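21 Sep 2019
By Paavo Räsänen

Third day without sugar in my tea and I feel no different. The Brilley plan says my taste buds will have "reset" by now. Mine want a biscuit. It cost 42 pounds for a booklet and a box of Cluvia sachets that smell of hay. 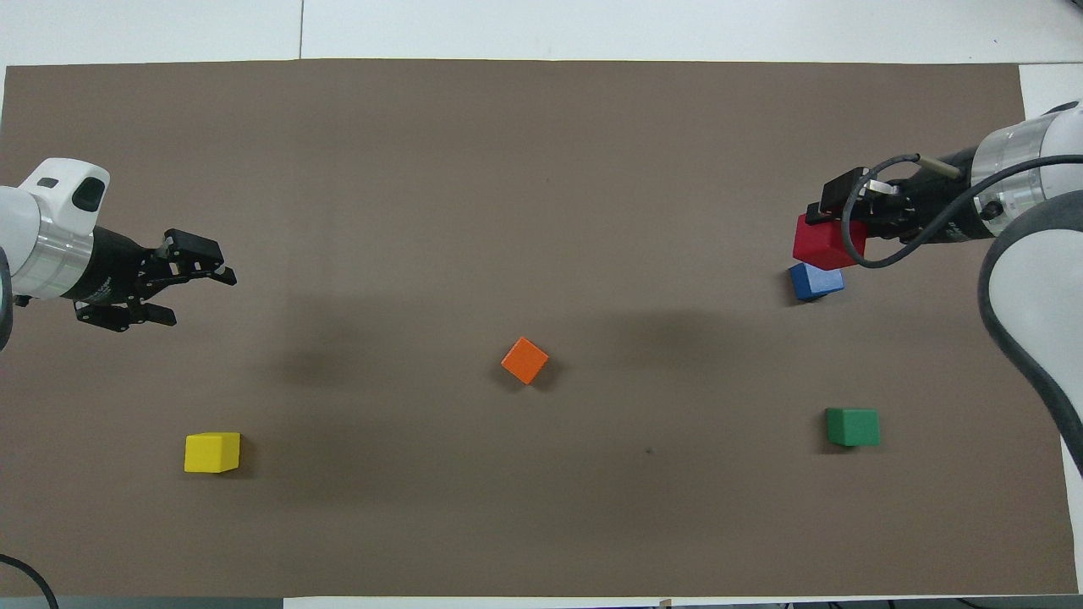
A large brown mat on a white tabletop.

Weighed myself twice this morning and got two answers — so much for the scales. Jadoon swears by the plan, but Jadoon swore by the cabbage soup in April.

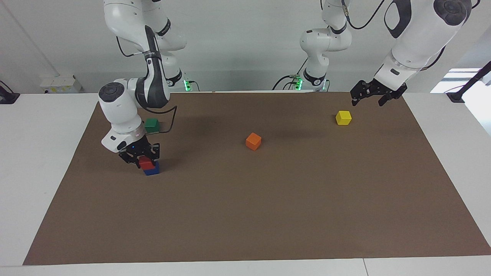 Will I finish the box?
Probably, as I've paid for it.

Porridge for supper, no honey. Slept badly last night, which page 43 calls a good sign. Everything is a good sign in that booklet.

Recent entries
The Holar kettle, again
Cabbage soup, day 3

Contact | © Paavo Räsänen | Back to top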